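Setting up a plate-handling shift with the Dzene two-arm unit

Applies to canteen staff at Geltinitz who clear and set tables. Since May the unit lifts plates; people still scrape, rinse and stack glassware.

1. Before start, clear loose items from the near edge of the table. Log in as shift lead. 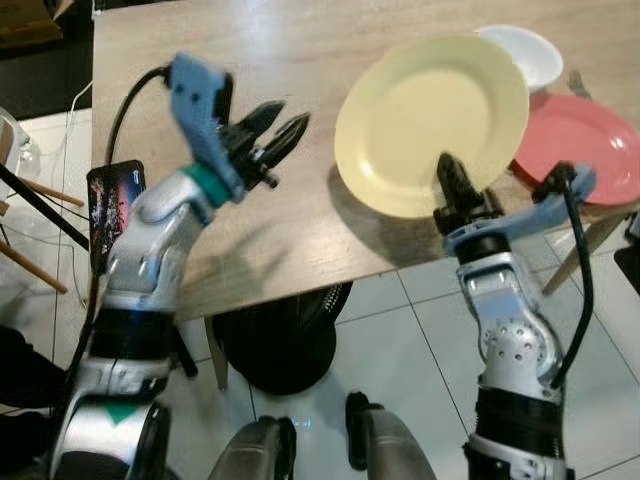

2. Set grip force to 17 for glazed plates. Higher values mark the rim.

3. Run one lift and hold. The plate should stay upright between the fingers. 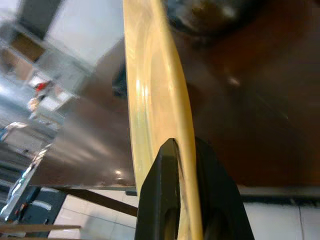
If it slips, lower the wrist and repeat – do not raise the force.

4. Leave mugs, bowls and forks behind the lift line.
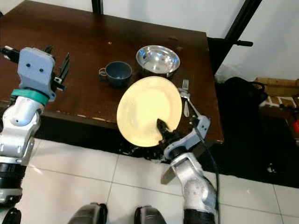 Staff place these by hand. Jaanus Vītola's rota now gives that job to one person per shift, down from two; the second moves to tray return.

5. Log each stop under code 296.
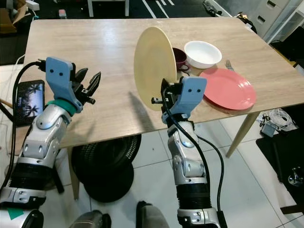 Stops longer than a minute go to Ildikó Kocsis. Pads are replaced every 500 lifts.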